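Sealing the path before winter or leaving it another year?

tmottram40
Posts: 585
We have a shared asphalt path behind our houses, six owners, no HOA. It was laid in 2000 and has never been sealed. Two of the owners want to put down sealcoat in April. One says it is a waste of money and we should save for an overlay. I am in the middle. Has anyone here dealt with sealcoat on a path that only gets foot traffic and bikes?

Terence Bellamy
I would leave it. Sealcoat is mostly for driveways where oil drips on it. On a footpath the sun and the roots do the damage, and sealer does nothing for roots. Fill the cracks and wait.

yeoman_tia
Disagree with Terence. Sun damage is exactly what sealer slows down. Ours was done twice and the surface is still tight. The path next to it was never done and you can pick stones out of it with your fingers.

Terence Bellamy
Same age? Same base?

yeoman_tia
Same crew, same summer. I don't know about the base.

Terence Bellamy
Then you don't know it was the sealer.

skarnier
Whatever you decide, get the cracks cleaned out first. Blow them out, kill the weeds, let it dry a full day, then hot pour. The cold stuff in the jug shrinks. I did 34 feet of crack with the jug filler and most of it had pulled away from one side by spring.

tmottram40
Thanks. Most of our cracks are hairline. There is one wide one near the Sugden end that I can fit a pencil in.

Tadhg M
How is the drainage? If water sits on it, neither one will help. Also cut the grass back off the edges before anybody quotes it. The turf creeps over the asphalt and you lose a few inches each side without noticing. Contractors measure what they can see.

yeoman_tia
Second the edging. A flat spade and a wheelbarrow, one Saturday's worth of work if you split it up. Don't cut straight down at the very edge or it will crumble. Leave a bit of soil against it for support.

tmottram40
It drains okay on the slope. The flat part stays damp longer because of the shade.

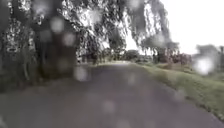

Looking along the path, willow on the left, grass bank on the right

Terence Bellamy
I would worry about the willow more than the surface. They go after water and the roots run a long way. Get someone to look at that before you spend anything. If you get a ridge across the path you will be grinding or patching every few years.

skarnier
Not always. My parents had one ten feet from their driveway for most of my life and it never lifted. Depends on the soil.

Tadhg M
Shade matters for the sealer too. It needs sun and warm nights to cure. In April you might not get either under a tree. I'd push it to June.

tmottram40
Good point on the cure time, I hadn't thought of that. I have one quote so far, nearly $2000 for crack fill and two coats. Waiting on a second one. I'll bring up June with the others and see what they say.

Terence Bellamy
Ask what the crack fill costs by itself.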